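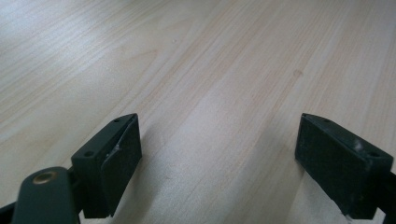

Progress report, equipment grant, second reporting period
Prepared by Roxana Stanciu for Gladys Huanca, Program Office
9/2/26

Gladys,

You asked for a shorter report than the last one. The last one was long mostly on account of the appendix about shipping, and I have left shipping out of this one until page two, where it could no longer be avoided.

Where we stand

The grant covers hand-held gripper tools for collecting demonstrations, a robot arm to try out what we learn from them, and the furniture and spare parts that go with both. The hand-held tools are in use. The arm is chosen but not ordered. The furniture arrived first, as furniture does, and sat in the hallway until Facilities agreed that it belonged to us.

In January we said we would finish 100 demonstrations on tabletop tasks before committing to an arm. We have finished them. The point of doing it in that order was to find out what the arm has to reach and how hard it has to squeeze before paying for one that does neither, and I would like it noted that the plan held up, as I don't expect to be able to write that sentence often.

What we learned that affects the budget

Finger pads wear faster than we allowed for. The original budget had one line for "consumables" and the number on it was a guess made late in the afternoon by me. Pads pick up scuffs and residue with handling, and once the surface changes, the grip changes with it, and the recordings from the start of a month stop matching those from the end. We now want to swap pads on a schedule instead of waiting until someone complains. That means buying them in bulk: 100 pads, which should carry us to the end of the grant with a few left in a drawer for our successors to wonder about.

Screws are a smaller matter, but they go missing at a rate I can't explain. We have added a box of them to the order.

Lighting was not in the plan at all. A pale tabletop under overhead lights throws glare straight back into a wrist-level camera, and in the worst spots the wood grain washes out completely. We have tried moving the table, with mixed results and one stubbed toe. A pair of diffused lamps would be cheaper than a new table, and a darker cloth would be cheaper than the lamps. We will try the cloth first and report back.

The arm

We had quotes from Vekholm and Terkham. Terkham is cheaper on paper. The paper leaves out the controller, the mounting plate, and a training course that is described as optional in the brochure and required in the warranty. Once those are added, the two come out close enough that the choice rests on delivery and support.

Vekholm quotes seven weeks. Terkham quotes "soon," and when pressed, "quite soon." I recommend Vekholm.

The mounting question is still open. Our fingers were designed for the hand-held tool, and they need an adapter before any arm can carry them. Huamán, the machine shop across the river, has looked at the drawings and thinks the adapter is simple work. They have also asked us to stop revising the drawings, and I have agreed to this on behalf of everyone.

Money

We are asking to move $4,000 from travel to equipment. It would cover the pads, the adapter, the screws, and the lamps if the cloth lets us down. Travel can spare it. The workshop we meant to attend has gone online, and the team has taken the loss of the hotel breakfast quite well.

No increase in the total is requested. I mention it twice in the cover form as well, having learned that a reallocation with no increase is sometimes read as an increase with no reallocation.

Risks

Delivery could slip. If it does, we keep collecting with the hand-held tools, so the time won't be wasted, though the storage bill will go up a little. Teka, who supply the drives, have warned of a price change in the new year and we would rather buy before it.

The other risk is the floor. The arm's base wants a level one and ours leans gently toward the window. A leveling plate is included in the Vekholm quote. I have asked them to confirm this in writing, and then to confirm that the writing means what it says.

Next steps

Place the arm order once you approve the transfer. Send final drawings to Huamán (final, in this case, meaning final). Start the pad replacement schedule and keep a log of it. Test the cloth.

I need your signature on the reallocation form before the Vekholm quote expires. The form is attached, with the line you have to sign marked in yellow, and the line everyone signs by mistake crossed out.

Roxana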